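Bench notes from the Mesten flat, December. Reglazing the small white-bordered panels that came out of the hall cupboard. 1/8

2/8 Order of work: clear the table completely, wipe it down, one panel out at a time. The rest stay in the box, on edge, with card between them.

3/8 Clean the pane before touching the border. Damp cloth, then dry cloth. No spray near the joint - it wicks under and lifts the old adhesive.
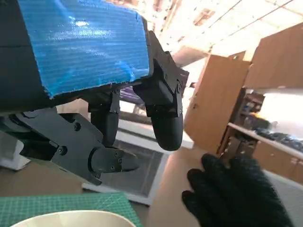

White-bordered panel on the tan tabletop. Knit gloves on.

4/8 Knit gloves are fine for positioning. For a chipped edge I change to leather.

5/8 Corner check: measure both diagonals. On the largest panel they came out at 839 mm and 839 mm, so it stays as it is. One of the small ones was out by 5 mm and needs a new corner.

6/8 Kacper Brzozowska asked about sealant. Damitz clear, thin bead, 82 minutes before moving it. The tube says less. I don't trust the tube in a cold room.

7/8 Label goes on the back, bottom left, in pencil on masking tape. Room, wall, which way up.

8/8 Still to do: hanging hardware. The Bindton clips are too deep for this border, so I'm waiting on a shallower set.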